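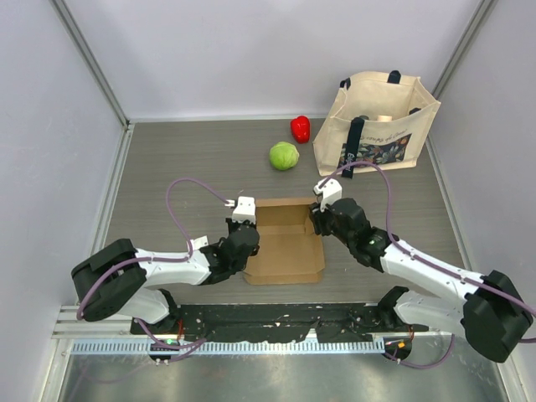
Can a pair of robot arms unpack the shopping and deal with the cardboard yet?

They can do parts of it, one part at a time, at a bench, with a person nearby to put things right. The whole job from start to finish, in an ordinary kitchen or stockroom, is still some way off.

That is the short version for anyone who only reads the top of a message. The longer one follows, in reply to Malou, whose message I have cut down a bit.

Malou Mogensen wrote:

> Hello all,
>
> We are looking again at the back room at Wolde. Two people spend most
> of the morning taking veg and tins out of crates, putting orders into
> bags and breaking down boxes. It is dull work and hard on the wrists,
> and we struggle to get anyone to stay in it past February.
>
> A salesman from Claltero came by with a film of two arms packing a
> bag. It looked very good. He says a machine like that could be doing
> our boxes by the end of the year. Does anyone here have experience
> with this that isn't from a film? I am mostly interested in:
>
> - whether it can handle soft or odd-shaped goods
> - whether it can fold or flatten cardboard
> - what it does when something goes wrong
>
> I don't need it to be quick. The room is empty from 6 in the evening
> and it could take all night for all I care.
>
> Malou

Hello Malou,

I spent most of last winter on the Drineo trial, which was two arms at a bench doing packing and tidying jobs, so I can answer some of this. I haven't used the Claltero machine and can't tell you anything about it.

Odd-shaped goods first. Single items are better than you would expect. A pepper is fine. It is light, it has a bit of give, and there are plenty of places to get hold of it. A cabbage is harder. It is heavy for its size, and a two-fingered gripper often doesn't open wide enough to go round it, so you end up using both arms and lifting it between them like a ball. Two arms lifting one thing have to move together, and if one gets slightly ahead the cabbage rolls. Loose outer leaves make it worse. Tins were no trouble. Anything in a thin plastic bag was a lot of trouble, and we gave up on loose salad altogether.

Bags are a bigger problem than what goes in them. A stiff canvas tote that stands up with its mouth open is a fair target. A soft one sags as soon as something leans on the rim, and then the arm is pushing your pepper against a fold of cloth. Handles flop inwards. People clear a handle out of the way without noticing they have done it, and we had to teach that as a separate step.

Now the cardboard, which I think is what you really want to know about. Flattening a box that is already open is the easy end. Press here, press there, slide it off the bench. Folding one up from flat is another matter. The creases fight back, and a flap springs up the moment you let go of it. A tab has to go into a slot that is hardly wider than the board, and the slot isn't where it was a second ago, as the other panel has moved. You or I would feel the tab catch and give it a wiggle. The arms mostly go by what the cameras see, and the slot is often hidden behind the gripper at the very moment it matters.
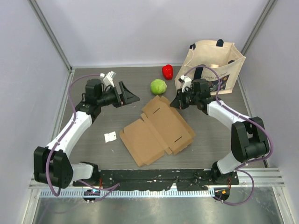
We logged 943 attempts over the trial, all jobs counted together. I won't give you a success rate for the lot, because a single tin and a whole box aren't the same sort of thing and the average tells you nothing. What I can give you is one day near the end, when we ran the same tray box 100 times with nobody changing the settings. It got to a finished box 20 times without help. Most of the rest stopped at the second flap. When it did work it took 4 minutes, and one of your people would be on to the next box well before that.

You say speed doesn't matter, and I take the point, but it matters a bit more than it seems. A slow job has more time in which things can slip. We also found that overnight running was the worst way to use it. It would drop something early on and then spend hours reaching for a box that was on the floor. We did add a check so that it stopped and waited if it couldn't see the box, and after that we came in to a machine that had been waiting since half past seven. That is safer, but it doesn't get your crates emptied.

So, on what happens when it goes wrong: usually nothing dramatic. It closes on air, or it holds the board at a bad angle and carries on as if all were well. We had very few breakages. What we did have was a person going over to nudge things straight, over and over, and that person's time needs to be in your sums.

If I were in your place I would ask the salesman for three things. Ask to bring your own boxes, the cheap ones that arrive a bit damp and bent. Ask to watch for an hour with no cuts. And ask who resets the bench between tries – in our trial that was me, and it was more work than packing the bags.

There may be a smaller job in it for you. Oketti, where I do two mornings a week now, has one arm lifting tins from a crate on to a belt. It is the same tins every day from the same place, with a guard round it. It has earned its keep, and the crates are the part that was hurting people. The boxes are still broken down by hand with a knife, and I don't see that changing soon.

I have the trial notes as a spreadsheet if you want them. The column headings are a mess – "drop2" means dropped by the left arm and "drop3" means dropped by either, and I no longer remember what "drop1" was.

Also, for whoever asked last month about second-hand roller track: the lengths by our loading door are still there. Bring a van, they don't fit in a car.

R.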